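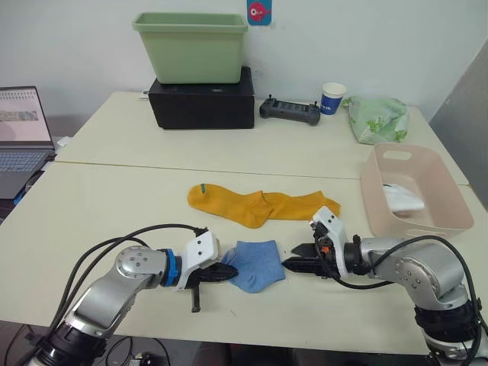
Search this site Search

Line drying times, indoor rack, May

2020-05-28 | posted by Gajewski | 3 comments

The dryer in our building has been out of service since the start of the month, so all laundry has gone on a folding rack in the back room. I kept a log, mostly to find out whether the spin setting was worth the noise.

Method: one load per run, same detergent, window open to the second notch, rack in the same spot. Each item was weighed dry, weighed again out of the washer, and then weighed hourly until it came back to within two grams of the dry figure. The kitchen scale is a Borkar and reads in whole grams, which is too coarse for socks. I weighed those in a bundle.

A bath towel that starts at 624 g dry came out of the normal spin holding 306 g of water. On the high spin it held 259 g. That saved 47 g of water, and the towel dried in 19 hours against most of a full day.

Cotton socks were slower than I expected for their size. The cuff and the toe seam stay damp long after the rest feels done, and folding them over the rail doubles the thickness at the worst place. Hanging them by the toe fixed most of it. T-shirts did better on hangers than on the rail, for the same reason.

A small fan on low made more difference than any change to spacing. I ran it only twice – the outlet is on the far wall and the cord crosses the doorway – so I would not put much weight on that result.

Humidity was not controlled. Gisedton had four days of steady rain in the middle of the log and those runs are marked separately in the spreadsheet. Next step is to repeat the towel runs with the window shut.

Shares: 6 | Comments: 3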